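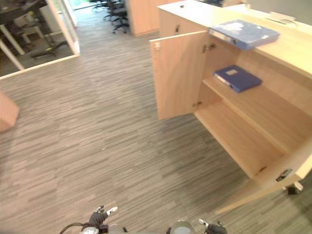

Chapter 9
Storage That Works: Cabinets, Shelves and Paper

Paper loves to spread, and a good cabinet is the best friend an office ever had! In this chapter we get to plan one from the inside out — first what goes in, then how high each shelf sits, and only then the doors. Most beginners start with the doors. Think instead about how a person reaches for a file at nine in the morning with a phone in one hand. A dark blue ring binder lying flat on a shelf fits under a low shelf, but its spine is harder to read than it would be standing up, and a second blue binder left on the countertop shows how quickly the top of a cabinet turns into a shelf of its own. Both habits are worth studying, and we will come back to them in the Trestby exercise.

You will meet two offices along the way. Gert Gumede runs the records room at Urley, where 3000 sheets came in one October and every one had to be findable by the end of the month. Kastriot Matić fits out small rooms for Buthelezi, and his drawings are a joy to read. Have a ruler and some scrap paper ready. Start by measuring one binder you own, spine included, and write the number at the top of page 279.

Contents Previous Next Glossary Index

Last updated: October
Contact Pludari © Pludari Back to top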